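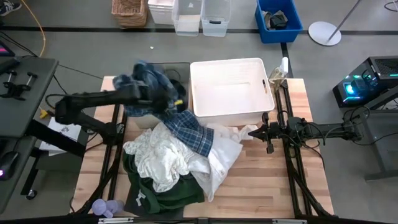 Que formato de dados passa a ser exigido para as séries de caudal entregues ao repositório hidrológico?
O formato NetCDF, acompanhado de um ficheiro de metadados em XML conforme o perfil adotado pelo grupo de trabalho. As séries em folha de cálculo continuam a ser aceites até ao final de fevereiro, mediante pedido escrito à coordenação.

ATA DA REUNIÃO DO GRUPO DE TRABALHO DE DADOS HIDROLÓGICOS
Bacia-piloto de Clollirstead

A reunião teve início às 14h30, sob a presidência de Rafferty Lindgren, verificada a existência de quórum. Secretariou a representante da unidade de modelação.

1. Aprovação da ata anterior
A ata foi aprovada por unanimidade, com uma correção no ponto relativo à calibração dos udómetros: onde se lia «intervalo horário», passa a ler-se «intervalo de quinze minutos».

2. Catálogo de estações
A unidade de monitorização apresentou o estado do catálogo. Encontram-se registadas 373 estações, das quais 22 não dispõem ainda de curva de vazão validada. Foi deliberado que estas permaneçam visíveis no catálogo com a indicação «curva provisória», ficando vedada a sua utilização nos ensaios de previsão de cheias. A unidade remeterá à coordenação a lista das secções a medir antes do período de estiagem.

3. Migração para a plataforma Rostemis
O presidente informou que foram transferidas mais de 470 séries temporais para a plataforma Rostemis. A representante da unidade de modelação assinalou divergências na referência horária: parte das séries foi carregada em hora legal e parte em tempo universal. Após discussão, foi deliberado:
a) adotar o tempo universal coordenado como referência única;
b) suspender novos carregamentos até à correção das séries afetadas;
c) conservar os ficheiros de origem em área de acesso restrito, sem alteração do conteúdo.
O representante da unidade de monitorização votou contra a alínea b), por entender que a suspensão prejudica a receção dos dados telemétricos, e pediu que a sua posição ficasse registada em ata.

4. Modelo de escoamento Venckus
Foram apreciados os resultados preliminares do modelo Venckus na sub-bacia de Sikow. O modelo reproduz de forma satisfatória os caudais médios, mas antecipa as pontas de cheia nos cinco episódios analisados. A equipa atribui o desvio à resolução do modelo digital do terreno — em particular na confluência a jusante do açude — e propõe repetir a simulação com a malha refinada. A proposta foi aceite. O relatório intercalar será distribuído sem as figuras relativas à confluência, a incluir na versão final.

5. Vocabulário controlado
Foi retomada a discussão sobre os termos «caudal», «escoamento» e «vazão», usados com sentidos distintos nos registos herdados. Deliberou-se manter «caudal» como termo preferencial e conservar os restantes como sinónimos pesquisáveis, com exceção da expressão «curva de vazão». A definição de «estação» fica pendente, por falta de acordo quanto ao tratamento dos locais com mais de um sensor.

6. Outros assuntos
Foi solicitado o acesso de leitura ao repositório para os bolseiros da unidade de modelação. O presidente deferiu o pedido, condicionado à assinatura do termo de utilização. Foi ainda pedida a revisão do manual de importação, cujo capítulo sobre unidades de medida remete para uma tabela já retirada.

Nada mais havendo a tratar, a reunião foi encerrada às 16h50, dela se lavrando a presente ata, que vai assinada pelo presidente e pela secretária.

Rafferty Lindgren, presidente
A secretária da reunião

Contactos | © Grupo de Trabalho de Dados Hidrológicos | Voltar ao topo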